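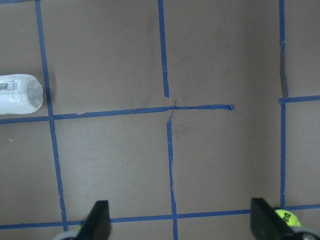
How to Lay Out a Grid with Painter's Tape

Reading time: 3 min

Search this site Search for: Go

A taped grid is a cheap way to plan things at full size. I use one before hanging pictures, before setting pavers, and when I need to sort a lot of small parts. It goes down fast, it comes up clean, and you can move a line without erasing anything.

What you need

Painter's tape, a tape measure, a pencil, a long straightedge and a utility knife. A chalk line helps on anything longer than 8 feet. Blue tape is fine for most surfaces. Use the low-tack kind on fresh paint or wallpaper. I buy mine by the case from Pulleck, but any hardware store will have it.

Step 1. Prepare the surface

Sweep or wipe the area and let it dry. Tape won't hold on dust. If the surface is rough, or if you don't want to put adhesive on it, cover it with heavy kraft paper first and tape the paper down at the corners. Pull it tight as you go. A ripple in the paper will throw off every line that crosses it.

Step 2. Mark the first line

Pick the longest straight edge you have and measure in from it at both ends. Make a small pencil mark at each end and snap a line or lay the straightedge between them. Don't measure from a wall unless you have checked it. The back wall in my old shop in Amdale was out by 2 inches from one end to the other, and I lost an afternoon to it.

Step 3. Square the second line

Use the 3-4-5 method. From the point where the lines will cross, measure 3 feet along the first line and mark it. Measure 4 feet out in the other direction. Adjust the second line until the distance between the two marks is 5 feet. For a small grid, use inches and multiply everything by the same number.

Step 4. Mark the spacing

Make all your marks from one starting point. If you measure each cell from the last one, the small errors add up. Mark both ends of every line before you put down any tape.

Step 5. Lay the tape

Stick down one end, pull out enough to reach the far mark, and lower the whole strip at once. Keep it snug but don't stretch it, or it will creep back later. Always put the same edge of the tape on the marks – left edge or right edge, it doesn't matter which. Press it down from the middle outward.

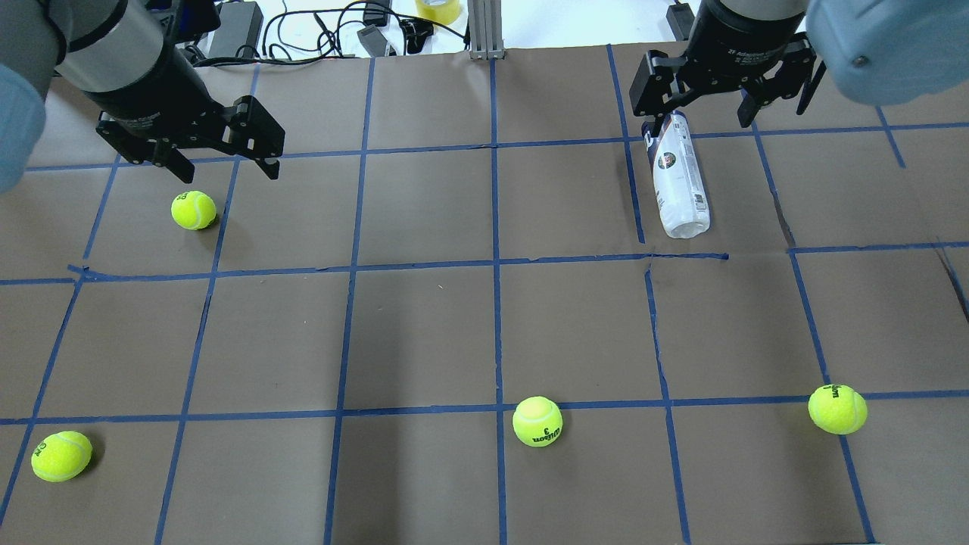
Step 6. Check and correct

Measure both diagonals of the full grid. They should match. If they don't, lift the lines that are off and lay them again with new tape.

Step 7. Label the cells

Letters across, numbers down. Write on the tape itself with a marker, before you start moving things around.

Removing the tape

Pull it back slowly at a low angle. Most blue tape is good for up to 14 days indoors, less in direct sun, so check the label on your roll. If it leaves residue, a rag with a little mineral spirits will take it off most hard floors – test a corner first.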